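Units > Robot Software > Week 7 > Handout: Latency, frames and gripper width

2022-10-01
By Akua Addo

These notes cover the part of the pipeline between the recorded demonstration and the policy that runs on the arm. Read them before the tutorial. The code referred to is in the Nastis repository, under the alignment folder.

1. Two clocks

Every demonstration carries at least two streams: images from the wrist camera, and poses from the tracker. Each stream is stamped by its own clock, in milliseconds. The first job of the loader is to put both on one timeline. Nastis does this by treating the camera as the reference and interpolating the pose stream to each image time. Positions are interpolated linearly. Orientations are interpolated with slerp on unit quaternions, after a sign check on neighbouring samples. Skipping the sign check produces a full turn of the wrist in the wrong direction, and the plot of the raw components will not make the cause obvious.

2. Observation latency

An image is already old when the policy receives it. Exposure, transfer and decoding all contribute. We measure the total by displaying a running counter on a screen, filming it, and comparing the displayed value with the receive time. Subtract the result from the receive stamp. Do not tune this number by watching whether the grasp looks better.
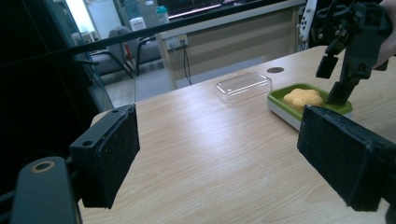
The same correction applies to gripper width. Width is estimated from the finger positions in the image, so it inherits the image stamp and needs no correction of its own. On the arm, width is reported by the gripper driver, which has a separate delay. Students who reuse the image offset for the driver will see fingers close early on soft objects and will tend to blame the controller.

3. Action latency

The policy outputs a short sequence of future poses. By the time inference finishes, the first few are in the past. Discard them, then send the remainder with absolute target times. The Kanmont planner accepts timed waypoints directly. If a waypoint is over 1000 ms ahead, the planner rejects the whole batch and logs a single warning.

4. Frames

Express actions relative to the current tool pose, never to the tracker origin, which changes each time the map is rebuilt. Write transforms with both frames in the variable name. Marks were lost in December for unlabelled matrices.

Exercise: plot commanded and measured tool height for 3 runs, estimate the lag by cross-correlation, and hand in the plots with your script.

Comments

Seul-gi Ham: Is the slerp done before or after the tool offset is applied?

Akua Addo: Before. The offset is rigid, so apply it to the interpolated pose.

Hưng Võ: The link to the counter script is dead for me.

Châu Kiều: Same. There is a copy in the week 2 folder.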